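第二章 保温瓶的使用与清洗

2.1 首次使用前

新瓶到手后，请先取出瓶内的干燥剂和纸卡，再按下面的顺序清洗一遍。Vusa系列各容量的清洗方法相同，带提绳的款式请先把提绳解下。

1. 拧下外盖，取出内塞。内塞上套有硅胶圈，可用牙签的钝头挑起，不要用刀尖。
2. 瓶内倒入温水，加少量中性洗洁精，静置16分钟。
3. 用长柄海绵刷刷洗内壁和瓶底，再用清水冲净。
4. 内塞、外盖和硅胶圈单独用软布擦洗，冲净后放在通风处。
5. 各部件晾干后再装回。硅胶圈较平的一面朝下，装反会渗漏。

注意：瓶身外层为哑光表面，不可使用钢丝球、去污粉或含氯漂白剂。不可放入洗碗机。

2.2 开盖与放置

1. 将瓶子直立放在平整的台面上，四周留出放盖子的位置。
2. 一手扶住瓶身中部，一手逆时针旋转外盖。瓶内装有热饮时，先松半圈，等气放完再继续旋转。
3. 取下外盖和内塞，露出金属瓶口。
4. 检查瓶口一圈有无茶垢、糖渍或残留的洗洁精。有污渍时用湿布沿螺纹方向擦拭。

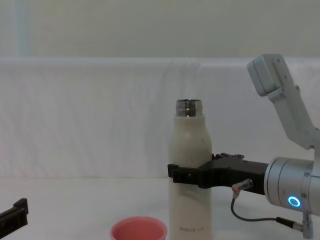

图2-1 瓶身直立，盖已取下，露出金属瓶口

瓶肩和瓶身上的浅灰色痕迹多为与桌面、包内硬物摩擦所致，不影响保温。可用橡皮轻擦，或用湿布蘸少许小苏打擦拭。擦不掉的不要反复用力，以免把哑光层磨亮。瓶身下部的印字处只用清水擦。

注意：开盖后瓶子重心较高，请勿放在桌边、托盘边缘或铺有软垫的地方。

2.3 灌装

1. 需要较长时间保温时，先用少量热水预热瓶胆2分钟，倒掉后再灌装。装冷饮时改用冰水，做法相同。
2. 缓慢倒入饮品，液面应低于瓶颈。装得过满，拧内塞时会溢出。
3. 擦干瓶口外侧的水。螺纹上有水或糖分，外盖干后会发紧。
4. 装回内塞，再顺时针拧紧外盖，手感变紧即可，不必再加力。
5. 将瓶子倒过来停几秒，确认不漏后再放入包中。

不宜盛装的饮品：
碳酸饮料（瓶内压力升高，内塞可能弹出）
牛奶、豆浆及含果肉的饮料（存放过久会变质）
干冰

热饮可保温14小时，测试条件为室温、加满至瓶颈以下、中途不开盖。实际时间随室温、装入量和开盖次数变化。

2.4 把外盖当杯子使用

部分款式的外盖为杯形，翻过来即可盛水。

1. 外盖取下后翻转，开口朝上，放在瓶子旁边，与瓶身隔开一段距离。
2. 倒水前确认内塞的出水键已按下。没有出水键的款式，请取下内塞再倒。
3. 倒至杯口以下一指宽处。
4. 喝完后倒净余水，擦干杯内再盖回。

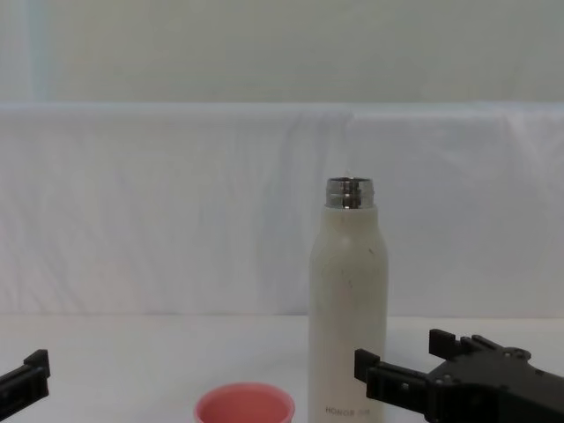 图2-2 瓶口敞开，粉色小杯置于瓶旁

注意：杯形外盖为单层，盛热饮时外壁会烫手，请拿杯口边缘。给儿童使用时由成人倒水，水温不宜过高。外盖不可放入微波炉。

不同颜色的外盖只要规格相同，可以互换。换盖时请连同硅胶圈一起更换，旧圈变形后密封效果会变差。配件编号为108，向Mohamedi门市订购时报编号和盖子颜色即可。

2.5 日常清洗与存放

1. 每次用完当天清洗，不要让茶水或咖啡在瓶内过夜。
2. 瓶内有茶垢时，放入一勺小苏打，加温水至瓶颈，浸泡后刷洗。有水垢时改用食用白醋兑水。
3. 有异味时，把内塞和硅胶圈拆开分别浸泡。气味一般留在硅胶圈的凹槽里。
4. 洗净后瓶口朝下沥水，再转为直立晾干。
5. 长期不用时不要拧紧外盖，瓶与盖分开存放。

南方地区七月前后湿度较大，晾干时间要相应延长，装回前用手指摸一下硅胶圈底部，确认没有水。

2.6 常见情况

倒置时渗水：检查硅胶圈是否装反、扭曲或漏装。
外盖拧不动：瓶内热饮冷却后形成负压，将外盖部分浸在温水中片刻再拧。
瓶身外壁发烫：真空层可能已失效，请停止盛装热饮并联系售后。
内壁出现红褐色斑点：多为水中铁质附着，用白醋兑温水浸泡后刷洗。

本章由Chepkoech Shirima编写，Leandro Esteban校对。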